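Open day at the Bellamy works, Plurkstead
Jun 13, 2022

I'd been meaning to get to Plurkstead ever since I missed the February open day (snow, then a cold, then no trains), so I was on the doorstep well before they let us in. Entry was free, tea was 27p in a proper mug, and the whole place smelled of floor polish and toast.

Upstairs is the sorting room, and I could have stayed there all afternoon! It's where they try out bits and pieces for the Zorkumow play sets, and visitors are allowed to have a go at putting things away. The tables are lovely dark things with a bit of shine to them, and the colours really sing against all that black: a bright orange box, a salmon-pink block, a little white cube with softened corners, and a light blue plastic fork that I took a great fancy to. I'd have that blue for my kitchen door tomorrow.

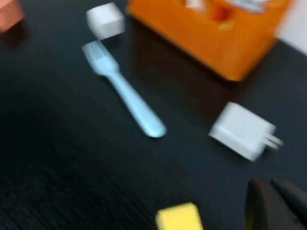 Getting there and what else to see

The number 12 bus from Wusirlow stops right by the gate. Parking is up the hill, and it is a hill. Downstairs there's a long wall of old catalogues, with item 2479 (a folding picnic tray) still the one everybody's gran seems to have owned. The shop sells odd lots by the bag, so bring cash and a strong carrier. I came home with two bags and no room left in the cupboard.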